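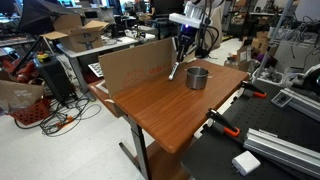 The arm, the pot and the stick, mid-lesson.

I can stir a pot. I would like that on record, because I have spent most of February giving the opposite impression to a roomful of people with doctorates.

The job sounded restful. Érica Siqueira wanted someone with no robotics background to come in and teach the arm a few household tasks by remote control, on the grounds that the people who built the system had all become unnaturally good at it. They know where the joints lock up and steer round it without thinking. She wanted data from a normal person. I said I was extremely normal, and she signed me up for a month of mornings.

You hold a controller, you move your hand, and the arm moves its hand, a little later and with a little less enthusiasm. The software (it's called Prurneo, and I have stopped asking why) writes down everything the arm does, and each go is saved as one demonstration. Give it enough of those and the arm is supposed to work out how to do the thing by itself. My task was stirring. Pick up the stick, put it in the pot, go round a few times, come out again. A small child could do it, and would probably have been cheaper on biscuits.

My first attempt lasted 22 seconds and ended with the pot on the floor. I had come in at what I thought was a sensible height and what the arm thought was the side of the pot. Oğuzhan Keskin, who had been reassuring me up to then, went to fetch it and said that it was a very sturdy pot. He has a gift for finding the positive.

The trouble is that your own hand knows things it has never mentioned to you. When I stir my soup at home I'm watching the telly. The spoon bumps the side, my wrist gives a bit, round we go again. None of that comes through the controller. I can't feel the bump. I push, the arm pushes, the pot slides, and I learn about it by eye, half a second after I could have done something useful. So you start doing it all by looking, and you discover that you can't judge depth to save your life. I kept leaning to one side to see past the gripper, and when I leaned, my hand came with me, and so did the robot.

Ilgın Aydoğan cured me of that by making me keep my elbow tucked in against my ribs. I felt like someone carrying a newspaper under their arm in a high wind. It worked, though, and I've caught myself doing it while buttering toast. 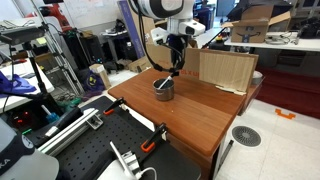
Going in at an angle. I never did master straight down.

The angle was a whole argument of its own. Calum Carnegie thinks the stick should go in upright every time, so the arm sees something consistent. Érica thinks it should go in however a person would naturally put it in, since the whole point of me was to be natural. I was asked for my view and said I had been aiming for upright and getting that. Both of them wrote this down.

There's a fair question buried in there, and I've been chewing on it on the bus. If I do it the same way each time, the arm gets very good at my way and falls to bits when the pot is a hand's width to the left. If I do it differently each time, it has more to go on, but it also has to make sense of a man who seems to change his mind halfway through. Calum calls this "variation in strategy". My wife has other words for it.

What they settled on was moving the pot between goes and letting me be as crooked as I liked. I also had to stop doing what they politely called pausing. I would get the stick over the pot and hover, having a think. Fine for me, but the robot doesn't know I'm thinking. It just sees that an important part of stirring is to stop and tremble above the pot for a while. An early version they trained on my first batch did precisely this. It picked up the stick, swung across, and then hung there, dithering, with such a perfect copy of my own dithering that Ilgın had to leave the room. I have never felt so seen by a machine, and I've had a dental X-ray.

By the end of the second week I had recorded 69 demonstrations, of which they kept 39. The rejects have a column in the spreadsheet giving the reason. Mostly it says "dropped". One says "operator sneezed". One just says "no".
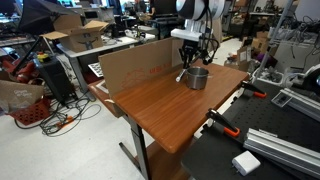 I got better in the third week, in the way you get better at parking, by not noticing. The mornings went quicker. I stopped gripping the controller as if it owed me money, and my shoulder stopped aching on the way home. Oğuzhan started chatting to me while I worked, which he'd been too frightened to do before, and I found I could answer him and go round the pot at the same time. Érica was pleased, and then slightly less pleased. I think she'd noticed that I was turning into one of them and would soon be no use as a normal person.

They have plans for a bigger collection, 2000 goes spread over a lot of different operators, and she has asked if I know anybody clumsy. I've given her my brother's number.

The newest version had its first run on my last morning. It picked the stick up cleanly, went across, hovered for just a moment (I looked at my shoes) and went in. Round it went, five times, slightly lopsided, tapping the side on every lap. I do that at home too. My wife has been asking me to stop for years.

Next they want someone to teach it to fold tea towels. I have said I'll think about it, and I have been folding ours with my elbow in.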